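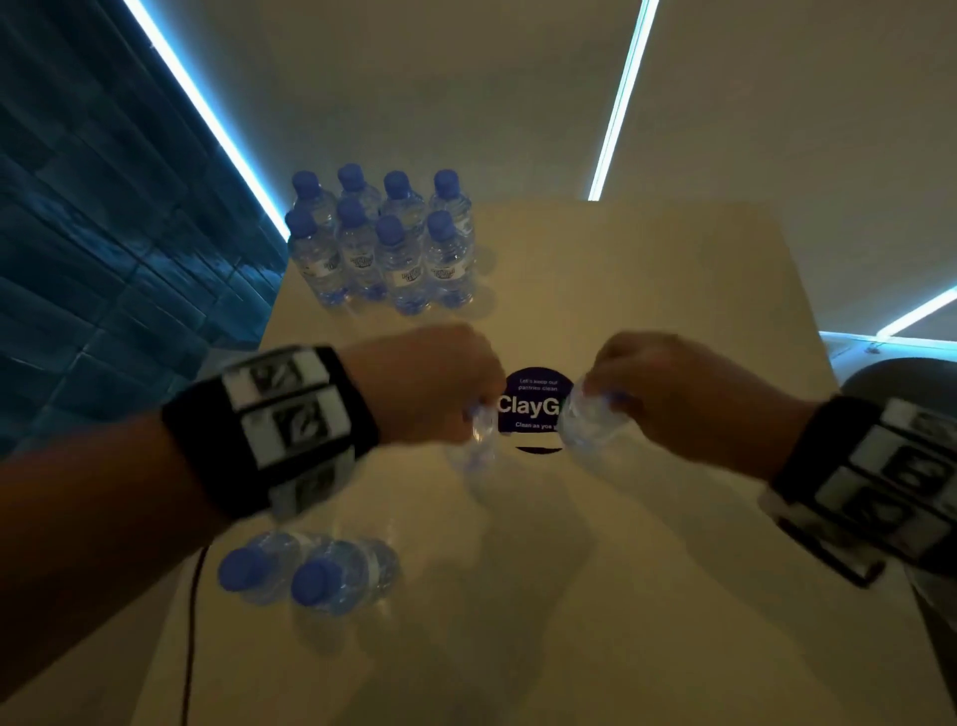
Ruba Obeidat asked whether the room can be laid out the evening before. It can, provided the last booking has finished and the fire door stays clear.

## 4. Laying out the Dullwood Room

The room holds up to 40 people seated in rows, or 30 at tables. Check the booking sheet for the layout before you move any furniture.

1. Collect the key from the front desk and sign for it.
2. Turn on the lights at the panel by the door. Leave the heating at its set level.
3. Bring the tables in one at a time, with a person at each end.

**Caution:** Do not drag tables across the floor. Keep your fingers away from the hinges when you open the legs.

4. Push each leg out until the catch clicks, then stand the table up and press down on each corner. If it rocks, turn the foot by hand until it sits level.

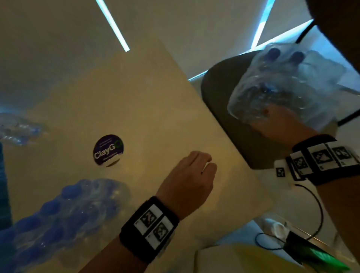 Tables with a bent leg or a broken catch go back to the store with a note saying what is wrong. Do not put them out for a booking, even at the side of the room.

5. Leave a gap of at least 50 cm behind every chair that backs on to a wall.
6. Wipe the table tops with a damp cloth and dry them before anything is put down.
7. Put water out last. Glasses are in the cupboard under the hatch. 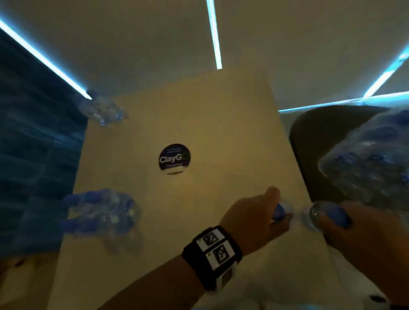
8. Lock the store and return the key. Faults with the lights or heating go to Erhan Türkmen on extension 433.

**Note:** For all-day bookings, check the water again at lunch.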